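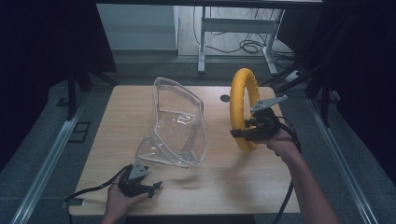 Zurell hand-held gripper pair, reviewed by Dong-hyun So
17/05/2020

Tested over 15 sessions, 361 demonstrations in total. Tasks: opening a clear PVC bag, placing a foam- or tape-wrapped ring in it, and the reverse.

Handling. The jaws close in line with the forearm, so a ring standing on edge can be taken from the front without lifting the elbow. Soft PVC is harder. The fingers are short and slide off a crease unless you pinch at the seam. I had to discard 24 demonstrations for dropped bags.

Cables. One per gripper. Run the right one back along the forearm and it stays clear of the work. The left one wants to drape over the table corner, and it drags on long reaches.

Tracking. Drift was low with the plates level, worse when the wrist rolled past vertical. The Tranley set I used last September recovered faster.

Software. Export is slow. Calibration takes 3 minutes and has to be repeated after every restart.

Rating: 3 out of 5. Good for rigid parts. For film and bags, wait for longer fingers.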